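主题餐厅讨论区 > Ostholm 乐园的套餐票值不值得买？

Yabsira Tekleab（楼主）
各位好。我的中文还在学习，如果有写错的地方，请原谅并且告诉我。
四月我和家人要去 Ostholm 乐园，住在 Sollberg，坐班车过去。我在犹豫要不要提前买 Plusico 套餐票。票上写的是每人可以吃两顿饭，还有一杯饮料可以续杯。园里有一家叫 Bang 的火山餐厅，服务员会穿成探险队员的样子，上菜的时候有打雷的声音，我的孩子非常想去。
我去年去过一次，没有买套餐票，只在 Bang 吃了一份“熔岩炖肉”。味道我认为是中等，肉有一点硬，但是酱汁很好，可以配面包。

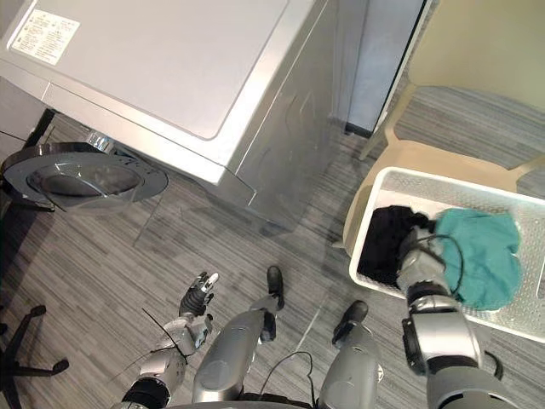

当时排队大约 13 分钟，不算很长。使我不满意的是点菜的方式：菜单上所有的菜都有一个奇怪的名字，比如“岩石的眼泪”，我问了服务员，他坚持表演，不肯告诉我这是什么。后来端上来，是土豆汤。我明白这是一种幽默，可是如果有人对牛奶过敏，这种幽默就不太合适了。
所以我有两个问题：第一，套餐票在 Bang 能不能点全部的菜？第二，有没有一份正常的菜单？

炖锅不盖盖
能点，但不是全部。菜名旁边画了小火山的要补差价，“熔岩炖肉”就是，“岩石的眼泪”不用补。
正常菜单有的，在收银台，要自己开口要。最好进门就跟领位的说，别等坐下，坐下以后他们全在戏里。

南门等班车
我不同意楼主说味道中等。我觉得差。那个炖肉我吃着像中午剩下的，面包也凉。花主题餐厅的钱吃食堂的饭，不如在北门的小摊买烤肠，站着吃完接着玩。
套餐票更不用买，一天玩下来根本没有胃口吃第二顿。

炖锅不盖盖
回复 南门等班车：你几点去的？我三次都是上午十一点刚开门就进，炖肉是热的，面包也是热的。下午三点以后确实不行，这个我承认。

南门等班车
回复 炖锅不盖盖：下午四点左右。可是客人没有义务为了一碗炖肉安排一整天的路线吧。开着门就应该是热的。

Yabsira Tekleab（楼主）
谢谢两位的回答，对我很有帮助。
关于味道，我愿意解释一下。我说“中等”，是和其他乐园的餐厅比较，不是和城里的餐厅比较。如果和城里比较，我同意南门等班车的意见，价格偏高。但是我认为孩子的高兴也应该计算在里面。去年打雷的声音响起来的时候，我的小女儿躲到桌子下面，然后要求再听一遍。
烤肠我也吃过，不错，就是芥末太多。请问那个小摊下雨的时候还开门吗？
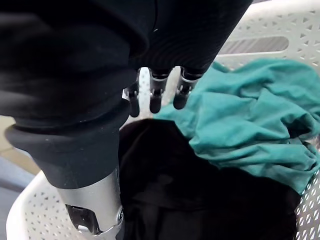
甜品先上
插一句，怎么没有人说甜品？“恐龙蛋”是椰子布丁，外面一层巧克力壳，要用小锤子敲开。敲的时候碟子会滑，大人扶一下。套餐票可以换，但是换了就不能续饮料。我个人宁愿换布丁。
菜名我倒是支持保留，去这种地方不就是图个热闹吗？写“土豆汤”三个字，谁还记得住。

炖锅不盖盖
名字可以保留，下面加一行小字写原料就行了。过敏的事不该靠客人自己去问。

Yabsira Tekleab（楼主）
我完全赞成加一行小字。我已经用英文和中文各写了一封信给餐厅，还没有收到回信。如果收到，我会把内容贴在这里。
套餐票我决定只给孩子买，我和丈夫到了再看。上午十一点这个建议我记下来了。

南门等班车
下雨的话小摊不一定开，去年秋天我碰到过一次关着的。芥末可以让他少放，要在他挤之前说，他手很快。

甜品先上
信有回音记得贴一下，我婆婆也不能喝牛奶。那个布丁里有没有奶，我问了店员，只得到一句“要问恐龙”。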